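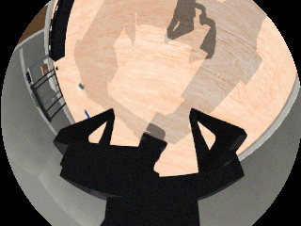
Trondard wrote back after the December round that the old form asked too much about the building and too little about the plants. The sections below have been reordered to put the plants first.

Mirketia Glasshouse, Porkisville
Inspection checklist: spiny, stinging and toxic plants
Inspection of 14th March, with comments

Section 1. Labels and records

1.1 Every pot carries a hazard tag: PASS
Comment: 654 pots on the register, all tagged. The tags in the spurge rows are fading and will not last another summer.

1.2 Tag color matches the register: FAIL
Comment: 11 pots of nightshade carry the yellow tag (spines) when they should carry red (toxic if eaten). Some of these do have spines. The rule is that red wins when both apply.

1.3 Lookalikes kept apart: PASS
Comment: The dead-nettles used to stand next to the true nettles, which made a good display but led to stings. They are now on separate benches.
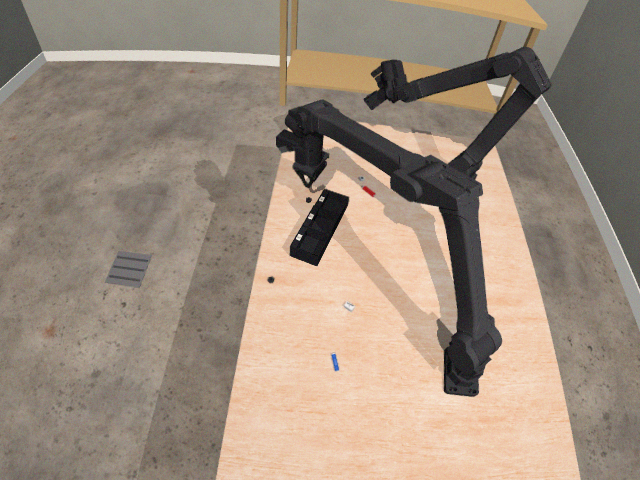 Long table, concrete floor.

Section 2. Spines and thorns

2.1 No spines reach into the walkway: FAIL
Comment: Two agaves at the south door have grown past the line. Turn the pots first. If that does not clear the path, move them back a row. Do not clip the leaf tips, as the dark tips are part of what the study records.

2.2 Walkways at least 40 inches wide: PASS
Comment: Tight at the barrel cacti but within the limit.

2.3 Prickly pears handled with tongs only: PASS
Comment: Tongs hang on the hook by the sink. The fine bristles go straight through the cotton gloves, so those are not to be used on this bench.

2.4 Tweezers and tape in the first-aid box: PASS
Comment: Tape was low and has been restocked. 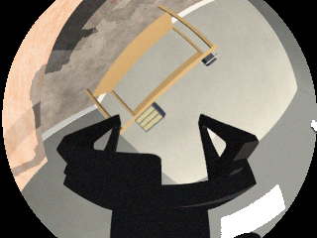 Do thistles grown for the leaf-marking trial need a hazard tag while they are still seedlings?
Tag them from the first true leaves, the same day they are potted on.

Section 3. Sap and hairs

3.1 Eye wash station in date and within reach: PASS
Comment: Bottle replaced. The sign above it is hidden by a hanging basket – move the basket.

3.2 Gloves in all sizes at the spurge bench: FAIL
Comment: Large only. Order small and medium from Borbély with the next delivery.

3.3 Cut stems bagged and binned the same day: PASS
Comment: Milky sap was found on the handle of one pruner. Wipe blades and handles after each plant, then again at the end of the job.

3.4 Nettle bed fenced on all open sides: PASS
Comment: Fence is sound. The gate latch sticks in damp weather.
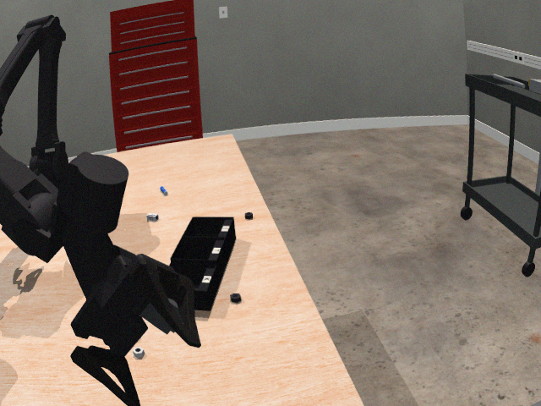
Section 4. Insects and sprays

4.1 Caterpillar cages closed and labeled: PASS
Comment: One zipper is stiff. No escapes recorded since the last round.

4.2 No spraying in the feeding trial bays: PASS
Comment: Spray log checked against the bay list. Aphids are building up on the milkweed and should be washed off by hand.

4.3 Spray cupboard locked: PASS
Comment: Key signed in and out correctly.

Open items
1.2 Replace the yellow tags with red. Order a box of 800 tags and use the same batch for the spurge rows.
2.1 Turn or move the agaves.
3.1 Move the hanging basket.
3.2 Order gloves.
3.4 Oil the gate latch.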